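About Us

Meritcombe started at a kitchen table in Grernton, on a Tuesday evening in September, when Anastasia Katsaros and a few neighbors had finished yet another argument about the news and decided they were tired of arguing. Everyone in the room loved the country and everyone was worried about it, and yet they could hardly get through a cup of coffee together! So they made a plan to meet again the next week, with one rule - you had to listen to the end of the other person's sentence.

We have kept that rule ever since, and it has served us well. Today we run 24 discussion circles in Grernton and the towns nearby, and 872 people have sat in at least one of them. Our letter, which Anastasia still writes herself (and still sends out a day late, most months), goes to 2,142 homes. We talk about voting, schools, taxes, faith, the price of groceries and whatever else people carry in with them.

We don't endorse candidates and we don't take money from parties. Our two paid staff members keep the calendar, train the hosts and answer the phone, and they will happily talk your ear off if you call. 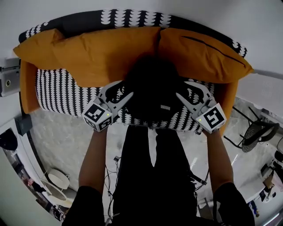

Do I need to know a lot about politics to join a circle?

Most of our members would tell you they didn't when they came. Each circle gets a short reading a week ahead, written in plain language, and your host will go over it with you beforehand if you'd like. Come and listen the first time, and speak up when you feel ready.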